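Can a machine lay the table yet?
Student project report, Getel household tasks module
Fernanda Louro
09/05/2025

I picked this topic because I hate tidying up after dinner and wanted to know how long I've got to wait until something else does it for me. My tutor, Teresa Barros, said that was a perfectly good research question as long as I wrote it down properly, so here goes!

I split chores into two piles. The first is jobs where the thing you pick up is always the same shape, like boxes at a packing bench. The second is everything at home, basically (socks, wet lettuce, the lid that never fits). I read what I could find, then spent 45 minutes on the phone with a very patient man at Werkinlow, who fit arms on packing lines. He told me the lifting is the easy bit and that most of his week goes on what happens when a part turns up slightly crooked. I loved that, because it's also my problem with the dishwasher.

For the home side I made up a little scoring sheet with four headings: finding the thing, gripping it, carrying it and putting it down nicely. I'm still arguing with myself over "nicely". Teresa thinks it should be split in two, and she's probably right, but I'd already filled in half the sheet by then. 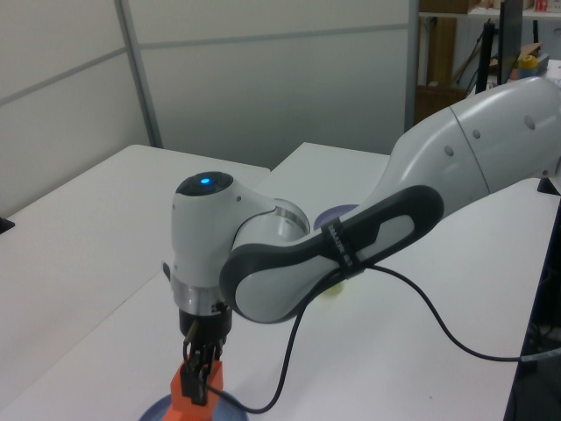 Gripping was the heading I changed my mind about most. I went in thinking you'd need a proper hand with all the fingers, and I now think two will do for a lot of kitchen stuff, so long as it has straight sides. An orange block held over a round plate, with a black finger either side of it, is about as kind as the job gets. Swap the block for a slice of toast with jam on and I'd want to stand well back! The plate itself is harder too, being low and flat, and I gave plates my worst gripping score.

So my answer for now is yes to packing benches and not yet to my kitchen. I'd like to redo the sheet in September with Teresa's extra heading in it, and try cutlery next.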